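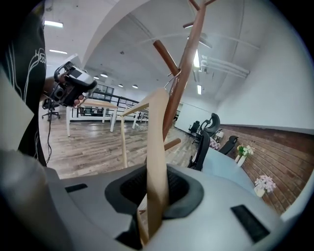 4 min read

November 23, 2024
By Dima Tarawneh

So I don't sort coats anymore! For 13 years I hung returned uniforms at Fagundes, standing at the rail with a wall clock and a target of 310 pieces a shift, and since July I've been upstairs with the Vutusora people, hanging things up slowly on purpose so a robot can learn how it's done. My mother still tells everybody I work in the laundry.

The job is easy to explain and weirdly hard to do. You hold a gripper in each hand, you pick up a hanger, you put it on the rack, you take it off again. Then you do it again a bit differently (other branch, other angle, other kind of hanger). My first week I kept wanting to put the grippers down and just use my fingers. Pao-chu Kwok, who trained me, made me go at half speed until I stopped fighting them, and by the end of that week my forearms were killing me. 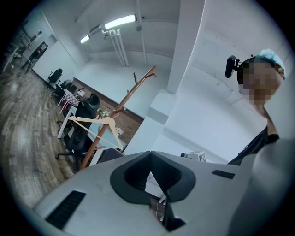 And the speed thing is what I keep coming back to. Downstairs everything I knew was about being quick, and I was proud of it – I could do a jacket without looking. Up here quick is no good to anyone. If I flick a hanger on with my wrist the way I used to, the take gets thrown out. We passed 1,061 good takes on hangers last month and I'd guess I spoiled more than my share getting there.

What bothers me is the rail. There were six of us on it in the spring and there are four now. Cristóvão took the driving job at Flarton and Bea's spot was never filled. Management says the robot will only do the night returns. Maybe so. I do think about the fact that I'm the one teaching it, and my cousin Fouad brings it up every single time he comes over for dinner, thank you Fouad. 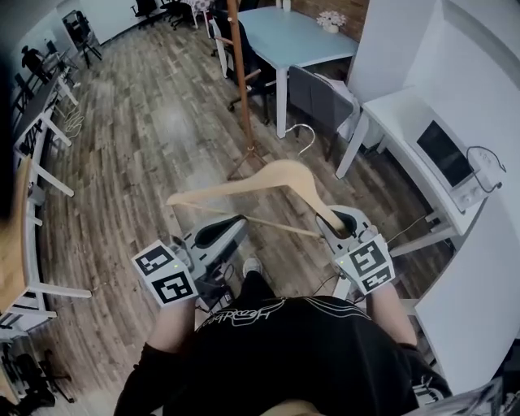

I asked for two things before I said yes to staying on past the trial: the same pay grade as the rail leads, and a say in what gets recorded. I got the first one in writing and the second one sort of. They listened about the hangers, at least. A wooden one with a curved body and a bar along the bottom, taken by both ends with the hook up, is a whole different handful from the skinny wire ones, and we get both kinds back in the same bin. So now both are on the list. Next I want them to do zippers, because if that machine can't cope with a stuck zipper then it's the night crew who'll be fixing it at 5 a.m.

My back feels better, by the way. I miss the radio.

Comments

Colin Ackroyd: We went through this in packing. Get the second thing in writing too.

Fouad Tarawneh: I bring it up because I'm right. What are we eating Sunday

Esia_reader: Do they let the people still on the rail try the grippers?

Dima Tarawneh: Two of them have! One hated it. Fouad, lentils.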